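Plastic bottle

A plastic bottle is a container made from plastic, used mostly for drinks but also for oil, shampoo, cleaning products and medicine. Most are light, hard to break and cheap to ship. Sizes run from tiny sample bottles up to large water cooler jugs.

Materials

Soft drink and water bottles are nearly always PET (polyethylene terephthalate). Clear, strong for its weight, holds carbonation fairly well. Milk jugs and detergent bottles are usually HDPE - cloudier, waxier to the touch, good against household chemicals. Polypropylene turns up in caps and in some bottles that have to be filled hot. PVC was once common for cooking oil, much less so now.

Number inside the triangle on the bottom is the resin code. 1 for PET, 2 for HDPE, 5 for polypropylene. The code says what the plastic is, not whether the local recycling program will take it.

How they are made

PET bottles start as a preform, a thick little tube that looks like a test tube with the screw threads already finished. The preform is heated, dropped in a mold, stretched with a rod and blown out with high pressure air. The neck stays cold and keeps its shape. Stretching lines up the long molecules in the wall, wich is where most of the strength comes from.

HDPE bottles are mostly extrusion blow molded. A hot hollow tube of plastic hangs down, the mold closes on it, air goes in. Leaves a pinch line across the bottom. Handles can be made this way, as on a milk jug.

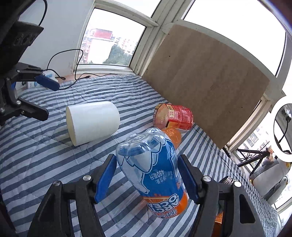
Base shapes

Early PET soda bottles had a rounded bottom and needed a separate base cup glued on so they would stand up. The cup was a different plastic and a nuisance for recyclers. The petaloid base replaced it - several hollow feet molded straight into the bottle, with curved valleys between them. The curves handle the pressure, the feet do the standing. Still water has no gas pushing outward, so those bottles can use a flatter base with ribs.

Hot-filled bottles (juice, some teas) are another case. The drink shrinks as it cools and pulls the walls in, so panels are molded into the sides to take up the change.

Caps and closures

Usually polypropylene or HDPE, with a tamper band that snaps on first opening. Necks are made to standard finishes so one cap can fit many bottles. Tethered caps stay attached after opening.

Regional makers

The Gondcombe plant ran 9 blowing lines at its peak and supplied Brirnis, a dairy and juice bottler. Its Avico line, a ribbed 800 ml water bottle, went through 39 trial molds before the shape was settled. Montes later took over the molds and cut the line to 40 bottles per case. Records from the earlier years are patchy.

Recycling

Bottles are sorted by resin and color, ground into flake, washed, then melted. Labels and caps come off in a float tank: PET sinks, polypropylene and HDPE float. Clear flake is worth the most. It goes back into bottles, or into carpet, strapping and polyester fiber. Dark colors are harder to sell and black is often missed by the optical sorters alltogether.

See also: Blow molding, Glass bottle, Screw cap, Container deposit

Last edited 5 Aug 2022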